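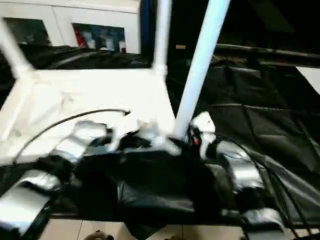
Can I replay these demonstrations on a different robot?

Only the ones with end-effector poses, and only after you have checked reach and joint limits on your own machine. Joint-space playback is meant for the arms the data was recorded on. On anything else, convert to poses first, run at low speed with nothing in the gripper, and compare the path against the recorded one before you add an object.

Datasets > Manipulation > Remote control > Fendholm Chairs

Overview Files Versions Issues Discussion

Shares 18

Fendholm Chairs
Data card and readme, version 2

Fendholm Chairs is a set of robot demonstrations collected by remote control. A person drives the arms from an operator station, and the robot's cameras, joint readings and gripper commands are recorded together. The tasks all involve moving a chair: picking it up, turning it over, setting it upright, carrying it a short way and putting it down.

We made it to train and test policies on objects that are large compared with the gripper. Most of our earlier data was tabletop work with small things, and policies trained on it did badly as soon as the object blocked the camera. Chairs block the camera a lot.

What is included

The release has 1726 episodes, nearly all of them complete from the first contact to the release of the chair. Of these, 143 are labeled as failed. We kept the failed ones in their own folder so you can leave them out or use them on purpose. A failed episode is one where the chair was dropped, the operator stopped early, or the chair ended in the wrong pose for the task that was assigned.

Each episode folder contains:

head.mp4, the head camera
wrist_left.mp4 and wrist_right.mp4, the wrist cameras
state.parquet, joint positions, joint velocities and gripper opening
action.parquet, the commands sent by the operator station
meta.json, task name, operator code, outcome and software version
notes.txt, only present when the operator wrote something

The video and the state files share a clock. Use the timestamp column to line them up. Do not use frame numbers, which can drift when the recorder drops a frame. Dropped frames are listed in meta.json under video_gaps.

Tasks

lift_leg: grasp a chair by a leg and raise it off the floor.
flip_upright: start with the chair on its side or upside down and end with it standing.
carry_short: move the chair to a marked spot and put it down.
rotate_in_air: turn the chair while holding it, then hold still.
regrasp: let go with one gripper and take a new hold while the other gripper keeps the chair up.

Regrasp is the hardest of these and has the most failures. If you are starting out, train on lift_leg first and add the others after that works. The folder names match the task names except for rotate_in_air, which is called rotate in the first version. The loader accepts both.

How the data was collected

Recording was done at the Maltau lab and finished in November. The operator held a pair of hand controllers and watched the head view on a monitor. Arm motion followed the hands with position scaling, and each trigger opened or closed one gripper. The operator software is Urban. Logging and file export were done with Markon.

Operators were given the task name and the target pose but no script for how to do it. We wanted different grasps, and we got them. Some people take the leg near the seat, others take it close to the foot and let the chair swing. Both are fine. Hand speed also varies between operators, and fast episodes are not trimmed or slowed down.

Before a session each operator did practice runs that are not in the release. Operators could stop at any time by letting go of the deadman switch, and that shows up as a flat section in action.parquet. If a pause is long, the preprocessing script cuts it. Pass keep_pauses=true if you want the raw timing.

A second person stood by the emergency stop whenever the arms were live. Please do the same if you record your own additions. A chair held by one leg has a lot of leverage and it can reach further than you expect when the wrist turns.

Camera views and blur

Expect motion blur in the head view. When a chair is turned quickly, its edges smear and parts of the gripper can blend into the seat, more so when both are white. The seat can also cover a large part of the view for long stretches. We did not remove these frames. A policy running on the robot will get the same kind of input, and dropping them made our test results look better than they were.

If you need sharp frames only, for example to train a keypoint detector, there is a blur score per frame in quality.csv. The score is a simple variance measure on the grayscale image. It works well for fast motion and poorly when a plain seat fills most of the view – a flat white surface scores as blurry even when it is in focus. Check a few by eye before you set a threshold.

Exposure was left on automatic. Light plastic under the ceiling lights can wash out, and the black parts of the arm go darker at the same moment. We had good results with brightness augmentation during training and none at test time.

Loading

Install the loader from the tools folder and point it at the root of the dataset:

pip install ./tools/fendholm_loader

from fendholm_loader import Episodes
eps = Episodes("data/", tasks=["lift_leg"], include_failed=False)
for ep in eps:
 frames = ep.video("head")
 actions = ep.actions()

Videos are decoded when you ask for them, so opening the dataset is quick but the first pass over the frames is slow. There is a cache option. It needs a lot of disk space.

Splits

The train and test splits are by chair and by operator. No chair in the test split appears in training, and the same goes for operators. Please keep this if you report numbers. A random split over episodes gives much higher scores, and we can't compare them with ours.

Known problems

Gripper opening is logged as commanded in the first version and as measured in version 2. Do not mix them.

Several regrasp episodes have the left and right wrist videos swapped. They are listed in errata.txt and the loader fixes them when it reads the files. If you read the videos directly you have to do it yourself.

There is no force sensing. Contact has to be inferred from the gap between the commanded and measured gripper opening, which is noisy for thin chair legs.

Cables on the arms move around during an episode and sometimes pass in front of the object. Segmentation masks made with the included script will at times count a cable as part of the chair.

All chairs are rigid. Folding chairs and chairs with wheels were tried and left out, and we have no data on how well anything trained here carries over to them.

What it should not be used for

Don't use it to judge whether an arm is safe around people. Bystanders were kept out of the work area during recording, and nothing in the data shows how the robot should react to someone walking up to it. It is also a poor fit for learning base motion, as the base stayed parked in every task, including carry_short.

Privacy

Operators are listed by code only. Audio was not recorded. Where a person walked through the back of a view, the face was blurred and the episode has people=true in meta.json.

Changes in version 2

Measured gripper opening added
Outcome labels checked a second time by someone other than the operator
rotate renamed to rotate_in_air
Blur scores added
Corrupt wrist videos re-exported from the Markon logs

Contact

Boris Lukáč maintains the dataset. Open an issue with the episode ID and the loader version. For problems with sync, attach meta.json too. Requests for the raw Urban session logs go through the same place, but they are large and we send them out in batches.

Comments 2

Previous Next Back to list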